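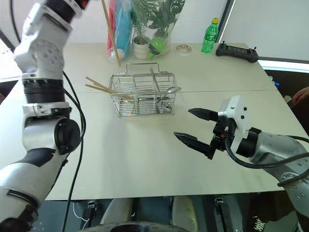

Using a wire basket for table utensils

A wire basket with a folding handle is one of the more useful things to keep on a kitchen or dining table. It holds the chopsticks, spoons and forks that get used every day, it can be carried to the sink in one hand, and crumbs fall through it where they can be wiped up. Most of the trouble people have with one comes from the size of the basket or from putting too much in it.

Choosing the basket

Stainless steel is worth the extra money if the basket will ever hold anything damp. Coated wire looks fine for a year, then the coating chips at the welds and rust starts underneath. The Sorklow basket we have used longest is plain stainless and has needed nothing but washing.

Check the gap between the wires before you buy. Chopstick tips and thin fork handles will go straight through a wide mesh and scratch the table. If you already own a basket with wide gaps, cut a piece of shelf liner to fit the bottom.

A rectangular basket sits better against a wall or the back of a table than a round one. Look at the height of the sides as well. Long utensils in a shallow basket rest on the rim and stick out over it, which is fine for a few pieces but gets in the way of plates when there are a lot of them. For a small table, lay them all pointing the same way.

The handle

Fold the handle down when the basket is in the middle of the table and people are reaching into it. Put it up for carrying. If the handle has gone loose, squeeze the end loops gently with pliers, a little at a time, until they grip. Wrap the jaws in a rag first so they don't mark the wire.

Using a cup inside

Small things get lost in a wire basket. Teaspoons slide under everything else, and toothpicks fall out altogether. A small metal cup set inside takes care of both. Choose one with a flat bottom, and stand it in the middle so the basket doesn't tip when you lift it. Dellness sells a cup meant for this, but an old measuring cup does the same job.

Wooden chopsticks

1. Wash them by hand soon after the meal. Soaking raises the grain and makes them rough.
2. Wipe them with a towel and let them air dry completely before they go back in the basket.
3. Keep them apart from wet spoons.
4. Rub them with a little food-grade mineral oil when they start to look pale and dry. Leave it overnight and wipe off what is left in the morning.
5. Throw out any that are split or have dark spots that don't wash off.

If you sand a rough pair, 300 grit paper is fine enough. Sand along the length, rinse, and dry before oiling.

Cleaning the basket

Empty it and wash it every couple of weeks in hot water with dish soap. An old toothbrush gets into the corners where the wires cross. For hard water spots, wipe with white vinegar, wait 2 minutes and rinse well. Don't use steel wool. Dry the basket upside down on a towel, with the handle folded out flat.

Keeping the back of the table in order

Things collect along the back edge of a table, and the usual answer of clearing it all off never lasts past the weekend. It works better to decide what is allowed to stay there.

Plants are good at the back, where the leaves can spread above everything else. Put a saucer under the pot, and turn it every week or so to keep the growth even.

A clear jar will hold the tall and awkward things, such as long sticks and folded paper. Put a handful of clean pebbles in the bottom if it feels top-heavy. Small round items that would roll away can go in a clear plastic container next to it.

Lay a roll of tape flat so it stays put, and fold the end under. Bottles should be capped and set upright behind the lower items, with the labels facing out.

Wiping down a white table

White tops show everything. Use a damp microfiber cloth and a drop of dish soap, then a dry cloth. Baking soda paste lifts most tea and turmeric stains, but test it on the underside first.

If the top is made from two panels, give the seam a separate wipe. Crumbs settle in it and water left there can swell some kinds of board. A wooden toothpick run along the line brings most of it out. Dry the seam last, pressing the cloth in with a fingertip.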